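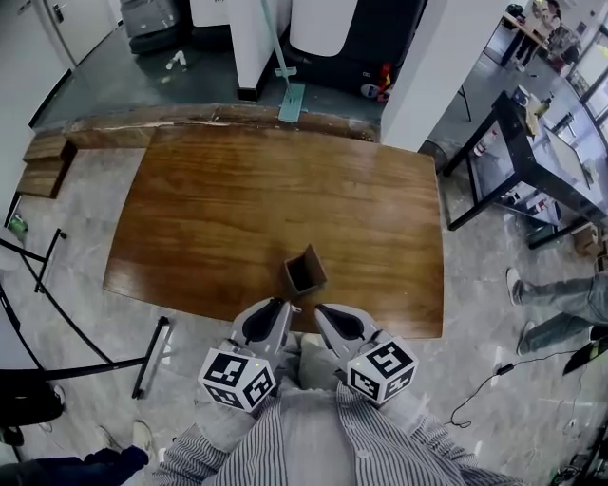

Slide 1: Why your heavy bomber keeps dying at 2,000 metres

Speaker notes, online meet-up of the Stavari squadron, 24 Apr 2020

Wait for the latecomers. Mute Zinent if he is eating again.

Good evening. I'm Maj-Britt Wallin, I fly big slow aeroplanes in a game full of small fast ones, and I have been asked to explain how to do this well. I was asked because I've lost more of them than anyone else in the squadron. My figure for March was 1,178 sorties, and I'd ask you not to work that out in hours.

Tonight is four-engined bombers in the combined matches. No dive bombers. If you came for dive bombers, Skiltent is doing those next month and he has animations.

Slide 2: The first two minutes

Most of you spawn, point the nose at the nearest base and go and make tea. I've watched the replays. You can tell when the kettle boils, that's when the tail comes off.

Climb first. Turn away from the map centre, pick a shallow angle and hold it. The game will let you climb steeply for a short while and then it wants all that speed back, usually when a fighter turns up.

(Show the side-on climb chart. Say that the red line is Sundqvist. Pause for Sundqvist to object.)

If your team is already losing on the ground you may not have time for a proper climb. Go lower, take one base, accept what happens.

Slide 3: Fuel

You don't need a full tank. The match will be over, or you will, long before it runs dry. Take the lowest setting that gets you there and back with a bit over. The plane climbs better and burns for less time, though it still burns.

Somebody will ask about wing tanks. I don't know. I've read three forum threads and they disagree with each other, one of them with itself.

Slide 4: Gunners

Left alone, your gunners will open fire when the enemy is close enough to read their name badges. Take the guns yourself. Set the convergence to 600 metres and start shooting a little before that, in short bursts, mainly to be annoying. A good many fighter pilots lose heart when tracers go past. The ones who don't lose heart are the problem, and they get slide 5.

Don't swing the whole aircraft about while you're aiming. The game has to fly the plane for you in gunner view and it flies like my uncle parks.

Slide 5: Being attacked

Play clip one, the head-on attack. Clip two is the one where I swear, so check the sound is off.

Things to point out while it runs: he comes from high and in front, where I have one gun. I turn gently towards him and he has to steepen his dive. He misses, overshoots, and then has a long climb back up in front of my tail guns. I hit him a bit. Then his friend kills me, but the first part was very good.

If they sit dead behind you, be grateful. It is the worst place to attack from and people do it all day long.

Slide 6: Dropping the things

Open the bay doors early. Forgetting is more common than you'd think, and it has happened to me twice in one evening.

Drop in small groups, enough for one base, then move to the next. A full load on a single base looks wonderful and is mostly wasted. Check the current bomb chart before you fly, the numbers move with every big patch. The one pinned in our channel is two patches old. Zinent has said he'll update it. (Look at Zinent.)

Slide 7: Going home

Nobody listens to this slide, so keep it short. Throttle back before the airfield, gear down late, flaps in stages. Repair, rearm, go again. Landing on the enemy airfield by mistake counts as a loss and also goes in the Stavari clip reel.

Questions, ten minutes. If it's the one about whether bombers will be made tougher, say "no idea" and go to the next hand.

Practice room afterwards, password in the channel. Sundqvist is hosting, and he'd like everyone to bring something with four engines.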